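Chez Testevon, on apprend à mettre la table

L'atelier Testevon poursuit tout l'été, et jusqu'à la fin juillet si tout va bien, la collecte de gestes qui nourrira Estero, son système d'apprentissage pour robots de cuisine — un travail de patience, mené à deux bras devant un fond vert, avec une tasse, une fourchette et d'autres objets de tous les jours.
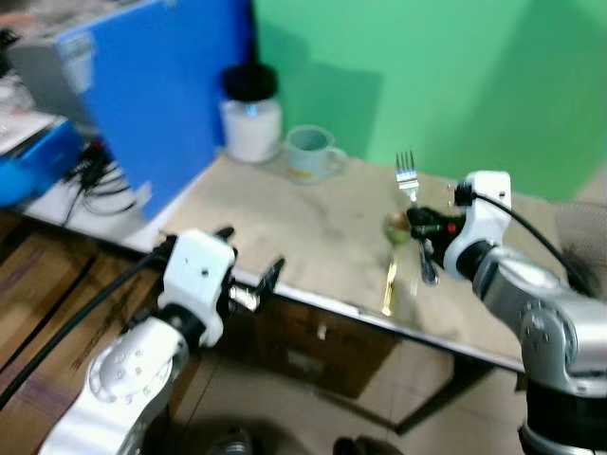 Les essais ratés ont autant de valeur que les autres, à condition de les garder et de bien les étiqueter, estime Sabina Howlader, qui aimerait d'ailleurs en voir davantage dans le lot final.

Le compteur affiche déjà 1,871 démonstrations, dont 87 pour la seule semaine écoulée, et l'équipe, qui ne cache pas sa joie, compte en ajouter 40 avant la pause. Les petits objets, posés près d'une tasse ou d'un bocal, demandent une approche toute en douceur !

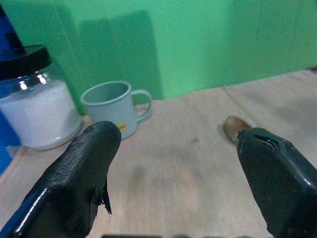

Et ensuite ?

Le lot sera relu chez Prasport, puis partagé avec Charvát à la rentrée.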